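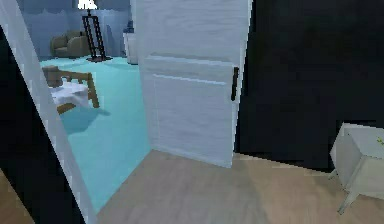 Arif Nugroho asked why a unit on buying a robot spends its first hour on software, when the software is the cheapest line in the plan and the base is the most expensive. The order in these notes follows the order in which money gets committed. By the time a base is on the purchase form, most of the other numbers are already fixed by it, and the simulator is where you can still change your mind at low cost.

Unit 9. Planning and costing a mobile robot for indoor work

Reading before class: the Steramix quotation and the Toker quotation, both in the course folder. Bring the blank budget sheet.

1. What the simulated rooms are for

The practical sessions use a simulated home with doors between the rooms, different floors and ordinary furniture. You will drive through it before you price anything. The aim is to write down what the robot has to get through and see, and then turn that into requirements a supplier can answer.

A requirement must be something that can be checked. "Handles doors" can't be checked. "Passes a door standing partly open without touching it" can. Write one line for each of the following:

Doorways: the clear width with the door open, and the width with the door partly open.
Floors: every change of surface, and any strip or edge where two surfaces meet.
Furniture: what has thin legs, what is low, what has cloth hanging from it.
Light: which rooms are bright, which are dark, and whether the robot passes from one to the other.

Thin legs matter more to the budget than students expect. A single flat laser scanner reads a table or nightstand as a few small points, and the planner may decide there is room to pass between them. You either pay for a depth camera or accept a slower robot with a bumper. Both choices are fine if they appear in the plan.

Dark rooms are the other expensive item. A color camera that does well in a lit bedroom may give very little in an unlit one. Price the sensor for the worst room on your list.

2. The four parts of the budget

Purchase. The base, the sensors, the onboard computer, the charger. Check whether the charger is included. In the Toker quotation it is, and in the Steramix quotation it is listed separately on the last page.

Setup. Mounting, cables, shipping, the time to get it running. Cost the time even when it is your own.

Running. Batteries, wheels, software licenses, insurance, repairs.

Leaving. Removing the machine at the end, wiping stored maps and video, disposing of batteries. Most plans handed in last year left this part blank.

Use the same headings for every supplier, including the ones you expect to reject. If a supplier gives one figure for everything, write and ask for it to be split. Keep the reply with the plan.

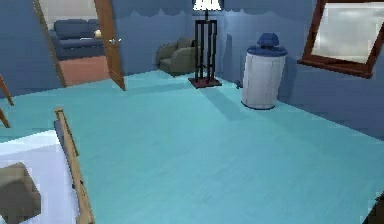 Open floor is easy to cover and tells you little about the harder parts of the job. When you estimate hours, separate the time spent crossing open space from the time spent at doors and near furniture. In class we use a simple split: drive the same route 10 times, note where the robot slows or stops, and put the delay against a location. A robot that loses most of its time at one doorway may not need a faster base. It may need a narrower one – or the door may need a stop to hold it open, at almost no cost.

3. Worked figures

The numbers below are for practice and are in dollars.

Norkel rents out a small base at 600 a month. The rental includes repairs but not the depth camera, which is another 300 a month. The monthly cost with the camera is therefore 900.

Now take a project with nine months of driving. The rental with camera comes to 8,100. Compare this with the purchase quotations, but add the running and leaving parts to the purchase side before you do. A base that looks cheaper on the first page can come out higher once a spare battery and one repair have been added.

Do the same comparison again for a project that ends early. Rental usually wins here. Write down the month at which the two lines cross, and say in one sentence how sure you are that the project will run past it.

Þórarinn Toft's plan from last year is in the folder with his permission. The arithmetic is clean. Look at how he handles the camera: he rents it for the mapping stage only and returns it, then carries on with the laser scanner alone. Whether that was wise depends on how often furniture is moved, and he says so in the plan.

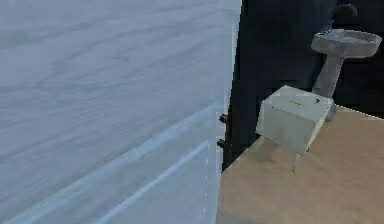

Page last changed: June. Section 4 rewritten, Sriwong price list removed (out of date).

4. What simulation will not tell you

Simulated runs are good for comparing routes, sensor positions and base widths. They are weak on wheel slip, battery wear, glare, dust and noise. Don't take a battery life from a simulated run and put it in the running costs. Ask the supplier for a measured figure and the conditions it was measured under.

Views close to a door or wall deserve some attention. When a large flat surface takes up much of the camera's view, the robot has less to locate itself by. If this happens often on your route, a second camera or a wider lens belongs on the sheet as an optional line, with its own price.

Keep a reserve. State it as its own line and don't hide it inside the other parts. Say who can release it.

5. To hand in

The requirements list, one page.
The budget sheet for two suppliers and one rental.
A short note on which option you would choose and what would change your mind.
Screenshots from your own runs, each with the requirement it supports written next to it.

Lyle Baptiste takes questions on the simulator. Questions on the budget sheet go to Fotini Ververidis. If a quotation will not open, tell either of them before the session, and use the printed copy in the lab until it is replaced.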